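Wrist camera cable pulls on the gripper at full reach (class project, cup transfer task)
Posted in Student Robotics > Arms and grippers
Tuesday, October 7, 2025

pugh_lab_bench

Our class project is a pick and transfer task with a desktop arm. The arm takes a cup from one grid square and sets it down in another. Grading is on placement error, measured from the center of the target square, over 30 transfers. We have a module on the wrist, and its cable runs free from there to the controller.

Placement is fine near the base. Past the middle of the table the cup lands short, always toward the base, and the error grows with reach. With the wrist cable unplugged and removed, the error at full reach drops to the same value as near the base. Joint readings are the same in both cases, so I do not think it is an encoder fault.

Things already tried:

Slowed the last part of the move. No change.
Re-ran the homing routine before each transfer. No change.
Added 200 ms of settle time before the gripper opens. Slightly better repeatability, same offset.

The rules for our section say the cable has to stay connected during the graded run. Should I reroute it along the arm or leave it free and correct the offset in software? The offset table would be easy to write, but I would have to redo it every time the cable gets moved.

Skestel

Reroute it. An offset table only holds for one cable position, and you already know yours moves.

Fix the cable to the gripper body first, behind the fingers, so that any pull goes into the body and the connector sees none of it. Leave a small service loop at the wrist, large enough for full wrist rotation in both directions. Then follow the forearm back to the elbow and leave a second loop there. Drive each joint to both limits by hand with the power off and watch the loops. If either one goes tight, add slack at that joint only. Slack added anywhere else ends up hanging on the table.

Use ties loosely on the forearm. The cable should slide a little under them. Trim the tails flush after you have tested the full range, and check that none of the ties sits across a joint gap.

Repeat your unplugged test when you are done. If the offset at full reach is still there, the cable was only part of it and you should look at droop in the shoulder.

Timidano

had same thing last year, we just put a heavier base on it and it was ok. also check your screws

Zera

A heavier base will not help if the joint readings match and the cup still lands short. The flex is after the encoders.

Agree with the reroute. I would add one test before you cut anything. Hold the arm still at full reach with the cup gripped, mark the fingertip position against the grid, then lift the free part of the cable by hand until it carries no load. If the fingertip moves, you have your number. Do it 3 times and take the middle value. We did this in our club and it took less time than arguing over the cause.

Our arm holding the cup, with the wrist cable on a free run down across the grid:

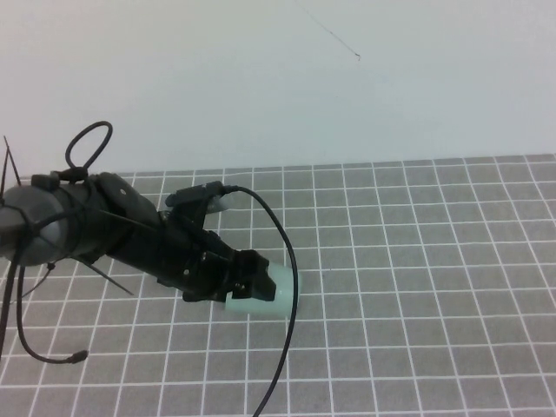 Ashton Treloar added that the lift test should be repeated with the gripper empty, so the weight of the cup can be separated from the pull of the cable, and that 2 poses are enough if one of them is close to the base.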